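Chapter 4
Who Pays for the Playing Field? Aid, Sport and Small Federations

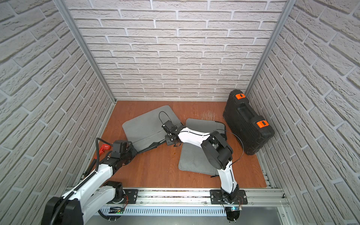
4.1 Promises and Payments

Start with a pledge. A donor stands up, names a sum, gets applause. Months later the federation is still waiting on the first transfer. Happens a lot. This chapter covers why, and what the federations do in the meantime.

Main case: the Iddale track program. Donors pledged money for 56 district clubs. First payment in February, enough for coaches' wages, nothing for travel. The clubs that could raise bus fare locally went to the spring meet. The rest stayed home and lost there ranking points.

Second case, shorter: Paracha. One donor, one stadium, 390 seats, no budget line for upkeep. We come back to it in 4.3 under recurring costs.

Terms you need before going on:

Pledge. A public statement of intent. Not a contract.
Commitment. Signed, with a schedule.
Disbursement. Money that has left the donor's account.
Tied aid. Must be spent on the donor's own suppliers or trainers.

Keep these apart. Newspapers mix them up constantly, and so do ministers. When Hirulen's sports ministry anounced it had "received" funding for women's soccer, it had a pledge and a draft letter.

4.2 What Donors Want

Visibility, mostly. A new field with a sign on it photographs well. Referee training doesn't. Neither does insurance. Compare the Cloleo youth league, where 55 percent of outside money went to buildings while clubs shared balls. Read the league's budget table first, then the donor statements, and note which items show up in only one of the two.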